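From: list member, Barberg
To: plandow-comics
Date: Jul 25, 2023
Subject: Re: Moreo collected volumes, missing pages and reading order

An earlier message on this thread said:

> I have been indexing the Moreo reprints against the single issues and
> I can't make volume 3 agree with my copies. The contents page lists
> issues 14 to 20 but the back-up strips from 16 and 17 are not there.
> Is this a binding fault in my copy or was it printed like that? Also,
> does the Yazıcı annual go before or after issue 20? The blurb on the
> back says before, the dialogue seems to say after. Lastly, is the
> spine number meant to match the volume number?

Taking these in order.

1. Missing back-up strips. Your copy is as printed. I have compared three copies of volume 3, two from the first printing and one from the second, and none has the strips from 16 or 17. The contents page lists whole issues and does not list strips separately, so strictly it is incomplete and not wrong. The strip from 16 is in volume 5, after the letters page. The strip from 17 has not been reprinted as far as I can find. If anyone has it in a foreign edition I would like the page count and the format.

A real binding fault does exist in volume 3 but it is a different one. In some first printing copies the third section is bound in twice and the fourth is absent. The check is simple: look for the double-page splash of the harbour in issue 16. If it appears twice, the copy is faulty.

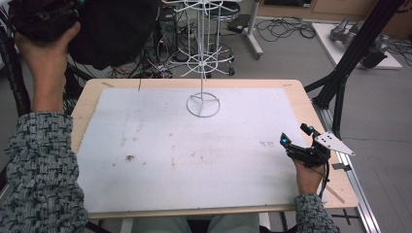 2. Position of the annual. It goes after issue 20. The blurb was written for the original solicitation, when the annual was due in June, and it was never changed when the book slipped. Internal evidence:

- The team has the second base in the annual. They do not get it until page 11 of issue 20.
- The Lamplighter has the repaired gauntlet. It is broken in 19 and still broken on the first page of 20.
- The caption on page 2 of the annual refers to "last month's business at the dam", and the dam is the main plot of 20.

The one thing against this is the costume on page 30, where the belt is drawn in the old style. I put that down to the inker working from old reference, as the same belt turns up in issue 24, where it can't possibly belong.

3. Spine numbers. No, they do not match after volume 4. The spine number counts the annual as a volume of its own and the title page does not. So the book marked 6 on the spine is volume 5 inside. Shops tend to list by spine and libraries by title page, and most of the "missing volume" questions on this list come from that. In the index I use the title page number and give the spine number in brackets.

4. State of the index. The Moreo file now has 1017 entries, up from 926 when I last posted, so 91 are new. An entry is one story or strip, with writer, artist, page count, first printing and all known reprints. Covers and pin-ups are not entered. Of the total, 340 have no reprint at all. Most of those are the two-page fillers from the early anthology run, which I do not expect ever to be collected.

Three changes to the format:

- Page counts are now of story pages only. Older entries counted advertisements in some cases. I have corrected those where I own the issue and marked the others with a query.
- Split issues are entered as two lines with the same issue number and the suffixes a and b. Please do not merge them when you sort.
- The Yazıcı titles are in a separate file. They share characters with Moreo but the numbering restarts twice, and keeping both in one file made sorting unreliable.
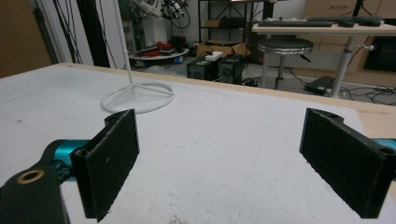 5. The oversized edition. Several people have asked if it is worth having. It has a print run of 4000 according to the notice inside the back cover, and the contents are those of volumes 1 and 2 with the letters pages removed. The colouring is new. The night scenes in issue 5 are noticeably darker than in the singles and the lettering on the blue captions is hard to read in places. Line work is cleaner, and two pages in issue 8 that were transposed in volume 2 are now in the right order. For reading I would keep the ordinary volumes. For checking artwork the large one is better.

6. Corrections wanted. I still need the indicia dates for issues 33, 36 and 37. I have cover dates for all three but they are not reliable after the schedule changed. Please give the text as printed, including any volume number, and say which printing it is. Scans are not needed and the list software strips attachments over the limit anyway.

I will post the revised Yazıcı file when the annuals are done.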